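Workplace Inspection Checklist: Refreshment and Supply Tables
Site: Kestine, second floor
Date: 30 October 2025
Inspector: Dayana Apaza
Accompanied by: Oluf Zoëga
Form 159, revised July

1. Table stable, no rocking under hand load
Pass. Feet checked and locknuts tight.

2. Table surface clean
Action. Dark scuff marks and stains on the white top, heaviest near the center. Clean with neutral detergent. If the marks stay, report to Wilson Rivadeneyra for resurfacing.

3. Serving tray sound, rim intact
Pass. No splinters or lifted edges felt on the wooden surface. Rim secure.

4. Bottled water stored upright and capped
Comment. Caps in place. Bottles must stand on their own base and not lean on other items. See item 5.

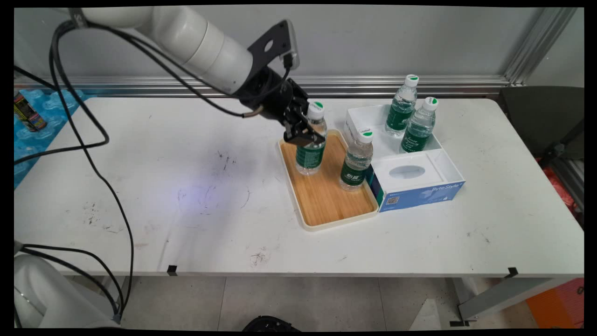

5. Tissue box clear of bottles
Action. Leave a hand's width between the box and the tray. Bottles kept in the open rear section of the box are acceptable if they stand level and the opening on top stays free.

6. Loose cards and paper
Comment. Small card with red printing on the rim of the box. Remove or fix in place.

7. Cables
Action. Route along the table edge and secure. No slack loop in the walkway. Recheck after any furniture move.

8. Edge clips
Pass. Both black clips on the front edge hold firm. No sharp corners.

9. Walkway width
Pass. Minimum 315 mm behind the table for access to the wall, measured 485 mm.

Open actions: 2, 5, 7. Owner: Eusebio Chávez. Close out within 13 working days and return the signed form to Lamisi Amissah.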